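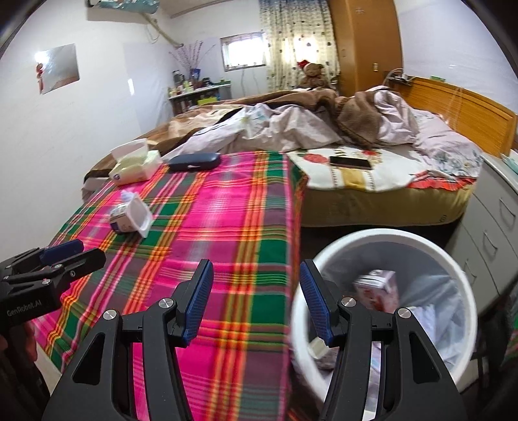 Bedroom trash run with the grippers: snack cup still on the blanket, bin on the floor by the bed.

3 min read
422 shares
11 comments

Ground Rules for Letting a Gripper Near Your Bedroom

By Radoslava Charvát

The Idley home automation checklist runs to 90 points, and I read every one of them on a Tuesday night with a pot of tea. Most of it covers Wi-Fi passwords and where to stand the charging dock. Picking up garbage gets one line: "Ensure waste items are clearly separated from non-waste items." Thanks. If my bedroom had its waste items clearly separated from its non-waste items, I would not need any help picking them up.

So these are my own rules. They work for a hand-held gripper, for an arm on a cart, and for the full Prakura that my sister-in-law is paying off by the month. I don't expect much from any of them. A bedroom is harder than the brochures let on, and a bed is the worst surface in the house.

Clear the bed of anything you'd cry over

Phones, glasses, hearing aids, jewelry. A glasses case and an empty snack cup are both small things lying on a blanket, and I have yet to see a machine I'd trust to care about the difference on a bad day. The sales page will tell you it recognizes hundreds of objects. Ask what it does with the ones it doesn't recognize. When I asked the Vaněk dealer, he told me it "usually leaves them." Usually is not good enough for my bifocals. Put them in a drawer before you start.

A closed case is safer than bare glasses, if you insist on leaving them out. A phone lying flat on a bedspread is a nuisance for everyone: thin, slippery, and easy to shove under the covers, where you'll be calling it from the landline at bedtime.

Use one bin and don't move it

Pick a spot on the floor beside the bed and leave the bin there. A wide mouth helps a lot. So does a stiff rim, in case a fingertip knocks it. Keep the bin out from under the overhang of the bedspread, or the fabric and the trash go in together.

Line it, and fold the bag well down over the outside. A liner that stands up above the rim catches on everything. Tuck in the slack or tie a knot in it at the back.

Empty it before it's full! The Willen manual says a bin may be filled "to capacity." Whoever wrote that never tried to drop a milk carton on top of another milk carton. I stop at half, or lower if there are cartons in there. Flatten those by hand. You have hands.

Pull the top blanket tight

Soft things under hard things are where it all goes wrong. A light plastic cup on a loose blanket rolls away when it's touched, and the jaws come back with a pinch of wool. Smooth the top layer, let it hang over the end of the bed by its own weight, and the cup at least stays where it was.

I'd also shove the heaped-up bedding to the far half of the bed and do the near half only. Nothing on the market that I can afford will fold a duvet, whatever the video shows. Watch those videos closely, by the way, and look for the cuts.

Loud plaids and rose prints are supposed to confuse the cameras. The Prakura people blamed my sister-in-law's bedspread for a whole month of mistakes. Maybe so. I'd still say a machine sold for bedrooms ought to cope with a bedspread, and I wouldn't buy plain gray bedding to please it.

Treat cups and cartons as wet

Assume there is a spoonful left in the bottom. There always is. Carry them open side up when you can, low over the floor, by the shortest way to the bin. If the cup is already on its side with the lid peeled back, pick it up yourself and wipe under it. I know that defeats the purpose. So does washing a wool blanket in February.

With finger grips, squeeze only as hard as it takes to lift. Thin plastic buckles, the lid springs, and you get yogurt on the pads. Textured pads hold well, but the texture is also where the gunk goes. An old toothbrush with dish soap cleans them. Let them dry before the next round. Skip the furniture polish, which makes everything slide, and skip anything with bleach.

Tissues are their own problem

Used ones go in the bin, fresh ones stay in the box, and the one sticking up out of the box looks like trash to anything that hasn't been told otherwise. The Idley checklist has no line for it. Move the box to the dresser while the work is going on. My sister-in-law's Prakura pulled out eleven clean ones and threw every one of them away, very neatly, and the app gave it a green check mark for the job.

I would count that green check mark as decoration. Look in the bin.

Who stays in the room

You do. All three of the manuals I own say "supervised operation recommended," in small type, well after the page with the happy family. Take it as a rule. Stand where you can reach the off switch, keep the cat out, and don't put a child on the bed to watch. If two people are working with hand grips, agree on who takes which side first. Jaws meeting over the same cup is how fingers get pinched.

Shove chargers and loose cables back off the headboard while you're at it. A dangling cord near a moving arm is a bad mix, and the checklist does get that one right (point 3, credit where it's due).

Before you take the bag out

Go through the top of it. Takes a minute. I do it every time and I've fished out a sock, a thimble and a perfectly good pen cap. Until the machine can tell me what it threw away, in words, with a list, I'll go on doing it.

And time yourself once without any gadgets at all. Walk around the bed, pick up the trash, drop it in the bin. Write the number down and keep it on the fridge for the next time somebody wants to sell you an arm. If you have bad knees or a bad back, then a gripper with a long handle may well earn its keep, and I'd start there before spending more. For the rest of us I'm waiting to be convinced.

11 comments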